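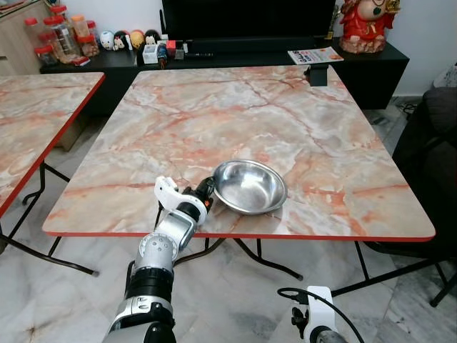

The Rim

Oona Lahtinen had the planner log open on her knees and the bowl in front of her on the folding table. Build 504 of Nurmi had loaded at eight, and since then the arm had gone to the steel bowl and stopped over the rim each time, as if waiting to be asked again.

The log gave the same line at every stop: grasp rejected, surface uncertain. She knew what it meant. Polished steel gave the depth estimate nothing to hold on to. The software saw a rim, then a hole, then a bright patch that it placed a hand's width under the table, and it did the careful thing and stayed where it was.

She rang Aatos Valtonen, who had written the filter, and read him the line.

"Take the inside of the bowl out of it," he said. "Fit a circle to the edge and plan on the circle."

"And if the circle's wrong?"

"Then it closes on air and you try again."

It took her until noon. She masked the interior, fitted the circle and let the planner pick any point on it that the wrist could reach without folding the elbow into the table. The new step added 36 milliseconds to the cycle. She put out the small bowl, the spoon and the fork as well, because Festska wanted the whole setting by March and there was no sense in fixing one thing for a bare table. 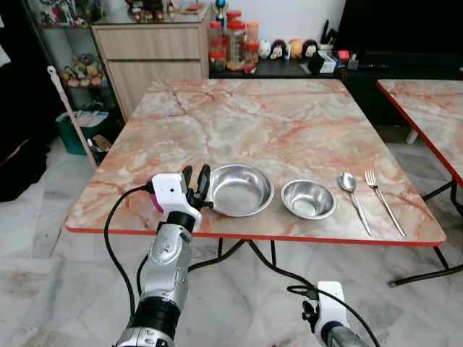
The first plan came back in green. She read the joint limits twice, moved her chair back and set the speed to a quarter. Her mother had laid tables all her working life, at the hotel in Mallell, and had done it while talking to someone over her shoulder. Oona thought of that whenever a plan took longer to compute than to run.

She pressed the key. The circle on her screen jumped a little — glare, probably — and settled. The force reading climbed, flattened and held. She asked for a lift with a tilt and watched the numbers, with one finger on the stop.

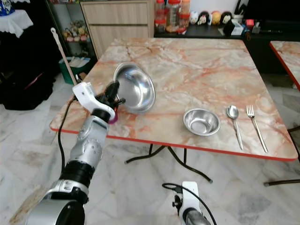 Helmi Pitkänen wanted to know over the headset whether the grip force was measured or only commanded.

"Measured," said Oona. "It's on the second plot."

"Then why is the commanded line missing?"

She looked. It had been missing all morning. She had renamed the topic at breakfast and forgotten to tell the plotter, and she put it back while Helmi waited. The two lines lay nearly on top of each other.

After that she added a cup to the setting. It was translucent, and she expected trouble. The detector gave it a confidence of 44 per cent, under the threshold, so the planner would treat it as something to steer around and leave alone. She could live with that for a day. She sent both arms to their low position and saved the state. 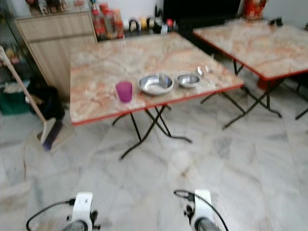 Leave the threshold where it is, Jouko Koivisto wrote from Skustbridge, and send me the runs where it hesitated.

Oona packed up the morning's logs, the bad ones first, and started the upload.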